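Right, the budget thread I promised. Third year of buying kit for a small robotics lab and I have made most of the mistakes available, so help yourselves

1/ First thing. The price on the quote for hand-held grippers is the price of the grippers. It doesn't include the cables, the spare cables, the mounts, the marker plates or the second lot of spare cables you order in May when you've run out of the first

2/ We got quotes from Flisex and Havar. Flisex came in at 1465 a pair, Havar at 2000 with fingertips and a charger thrown in. I went for the cheap one, obviously, and then spent the difference on fingertips and a charger (Lucyna did warn me, she has the email)

3/ Fingertips! Budget for them like printer ink. Pads wear, tips go missing under the floor mats, and someone always wants to try a different rubber. I now put in a line for 8 sets a year and don't let anyone talk me down

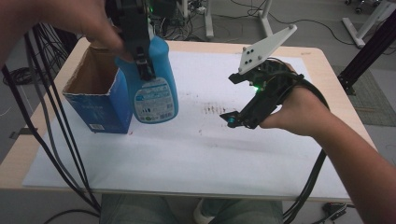 4/ Then there's the stuff you pick up. It costs next to nothing per item so it never makes it into anyone's spreadsheet, and then you've got a shelf of bottles and cardboard boxes and a pile of supermarket receipts to claim back. Give it its own line. Ours is called "shopping" and finance have stopped asking

5/ Same goes for big paper to cover the tables. We get through loads. Bence found a roll online for less than we were paying for single sheets and I've been a bit smug about it ever since

6/ Cables again, sorry. Before you order, get someone to hold the thing and reach for the far corner of the table, then the floor. Measure THAT. We bought ours to the length on the data sheet and had to replace the lot

7/ Lead times. Stevska told us 3 weeks for mounts and I planned the whole month on it. It was not 3 weeks. If you've got people booked in to do the handling, don't book them until the box is in the building – paying folk to wait for a parcel is the dearest line on my sheet

8/ People time is the other one. I used to cost the kit to the penny and put "staff" as one lump at the bottom. Bogdan made me split it: setting up, calibrating, doing the actual picking up and putting down, tidying after. Setting up was way bigger than I'd guessed and it changed what I bought this time round

9/ Should you buy one set or two? I'd say two if you can stretch to it. With one set, a dead unit means everyone goes home. We've had a spare pair from Begay since the spring and it's been out of its case more than I'd like

10/ Someone asked about renting. We looked at it! For a month or so it's fine. Past that the sums got silly for us, plus you have to send it back looking nice and ours would not look nice

11/ Still haven't sorted a proper replacement plan. At the moment it's "when it breaks" and a contingency line that Aurel keeps trying to spend on monitors. If you've got a sensible way of doing this for small kit I'd love to see it

12/ I'll tidy up my sheet and share it once I've taken the rude comments out. Next year's numbers are due soon so it'll have to be quick – shout if there's a line you think I've missed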